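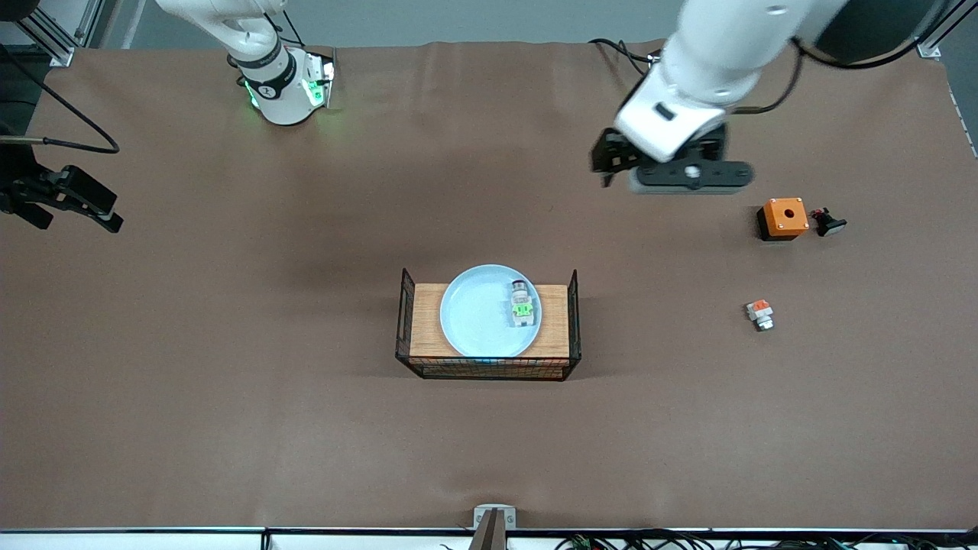
What holds a wire basket's lid in place? The raised ends of the basket stop a flat board from sliding off lengthwise, and the weight of the board does the rest.

Vallow adds cut boards to its wire basket range

Storage supplier Vallow will sell light wooden boards cut to fit its black wire-mesh baskets from March. The board lies across the top of the basket between the two short ends, which stand slightly higher than the wood. It can then serve as a shelf for small items, with the space underneath still in use.

The boards are made at the company's Tirkimholm workshop and are 12 millimeters thick. They have no hinges, clips or screws. Vallow rates a basket with a board fitted for 40 pounds, provided the load is spread over the full surface. A point load near one long side can tip the board, and the instruction sheet advises placing heavier items at the center.

A first batch of 1,000 boards goes to the Grinar and Katayama stores. Each store will keep 100 back for customers who already own a basket and want the board alone. Older baskets with rolled ends are slightly narrower on the inside and will need a board trimmed at the counter.

The wood is supplied unfinished. Vallow recommends one coat of oil before use in a kitchen or laundry room, and a dry cloth for cleaning after that. Baskets can be stacked with the boards in place, up to three high. Prices will be posted in stores when the batch arrives.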